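Chapter 8
Rolled Cutlery and Table Linen

8.1 The rolled setting

A rolled setting is a napkin wrapped round the cutlery for one guest, so that napkin and cutlery reach the table as a single item. It is used where tables are laid quickly, where meals are served from a counter, and where settings have to be carried some distance from the place of preparation. This chapter deals with the work station, the fold, the roll and the storage of finished settings.

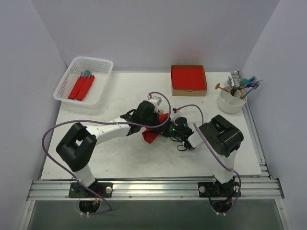
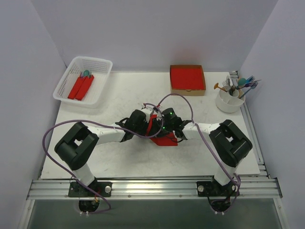

Figures 8.1 and 8.2 Red napkins in use at a white-topped rolling station. Photographs: Prikport / Hurkier Ghumman

The station has three zones: supply, working area and finished goods. Supply consists of the napkins and the loose cutlery. In Figure 8.1 the napkins are stacked in an open cardboard box towards the back wall, with a round, divided caddy beside it holding forks and spoons. The white basket in the rear corner receives the finished rolls. The middle of the table is the working area and is kept clear between rolls.

Supply and finished goods should stand far enough apart that a finished roll cannot be put back among unused napkins. A basket with perforated sides is preferred to a closed tub, as it allows air to pass through the linen. The rim should be smooth — a rough edge will pull threads.

8.2 Terms used in this chapter

Blank: the napkin laid out before folding.
Pocket: the fold that holds the lower ends of the cutlery.
Head: the end of the roll from which the cutlery projects. A roll with no projecting cutlery is described as closed.
Lap: the width of cloth lying over itself when the roll is complete.

8.3 Choice of napkin

Cloth napkins for rolling are normally square. The examples in this chapter assume a side of 46 cm, which gives enough length for the pocket and enough width for a firm lap. Smaller napkins can be used for a single spoon or fork but tend to open in the basket. Heavily starched cloth holds a crease well and resists rolling; lightly starched cloth is easier to work.

The lap should be no less than 8 cm. Where it is shorter, a paper band is fitted. The pocket is folded to a depth of 15 cm and pressed flat before the cutlery is laid on it. Banding is covered in Section 8.6, together with the Ala fold, in which the last corner is tucked into the pocket.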